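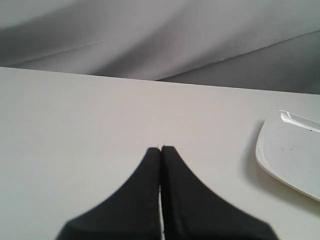
Arboleda's complaint was that people buy the cloth first and the table last, when the table is what the eye lands on. Not everyone agrees, but most guides to the drape-backed table now start from there.

Reference > Home and Craft > Tabletop Setups > Drape-backed table

A drape-backed table (also backcloth table, cloth-and-top, in some older handouts just "the plain setup") is a flat work surface with a length of fabric hung or propped behind it, used to give small things a quiet place to be looked at. Common in home selling, craft classes, still life drawing, repair notes. White top and gray cloth is the usual pairing. Others exist, see Colors.

Parts

Two only. The top and the cloth. Stands, clips, rods and lamps are counted as fittings and vary a lot from one household to the next.

The top is flat, pale, and matte if possible. Gloss throws the window back at you. Old kitchen tables get used, also desks, shelves laid on trestles, a door with the handle taken off. Size matters less than depth: too shallow and the cloth crowds whatever is on it. The Lozano pattern, the one most often copied, gives a top 16 inches deep for jewelry and buttons and twice that for pots.

The cloth is any plain fabric with some weight to it. Thin cotton shows the wall through. Felt hangs well but picks up lint — so does velvet, worse.

Hanging

Two schools. In the flat hang the cloth is ironed, stretched and clipped at both ends so it reads as a wall. In the soft hang it is left to fall in broad folds, which catch light on one side and go dark on the other. Drawing teachers like the soft hang since it gives beginners some tone to work with behind the object. Sellers mostly prefer flat. A fold crossing behind a thin object (a spoon, a knitting needle) can make the outline hard to follow.

There is a third way, the sweep, where one piece of cloth comes down the back and forward over the table with no edge showing. Strictly this is not a drape-backed table at all, as the top is covered, but the terms get mixed up constantly and some writers list them together.

The back edge

Where the top stops and the cloth begins there is a line. Much has been written about it. Level line, calm picture; slanting line, more lively, or sloppy, depending who you ask. Moving the chair a little to one side is enough to tip it. The Kuvatska handbook tells readers to leave a gap of 8 inches between edge and cloth so shadows drop out of sight behind the table. Other sources want the cloth touching. With a loose cloth the lower folds tend to darken close to the edge, and this can be mistaken for a stain in the fabric.

Colors

Gray on white is the default. Gray is forgiving, takes warm or cool light without much fuss, and doesn't tint pale objects next to it the way red or green will. White on white is used for dark things. Black cloth for glass. Brown was popular for bread and baskets for a while and is now thought old fashioned, though Botemness still sells more brown than anything else.

Pure white tops are rarer than they sound. Most are off-white, and they drift to gray towards the corners where less light gets to them.

Care

Wipe the top before every use, crumbs show up more than you'd think. Damp cloth, then dry one. Scouring powder leaves a shine in patches and a patchy top can't be put right without paint.

Fabric is best stored on a tube. Folded fabric keeps its creases, sharp square ones, quite different from the soft folds of a proper drape. Steam takes most of them out. Hang it Thursday for a weekend class and the weight will do some of the work.

History

Patchy. Painters always had cloth behind their fruit, so a starting point is hard to fix. As a named household setup it is usualy traced to the Cikosico sewing leaflets, which showed finished collars on a bare table with a sheet behind. The first kit sold under its own name, top and cloth together in a flat box, came from Lozano, stock number 1201. It was sold from 2000 on and went through several versions; the later ones swapped cotton for a heavier gray weave and dropped the rod.

Nilton Arboleda's class notes, passed around as photocopies, are the source for a good deal of the vocabulary, "soft hang" included. He disliked the word backdrop, thought it was for theaters, and wrote "the cloth" all the way through. The notes were never properly published and the copies dont agree with each other on page order.

See also: Sweep table; Still life, household; Ironing of heavy fabrics; Trestle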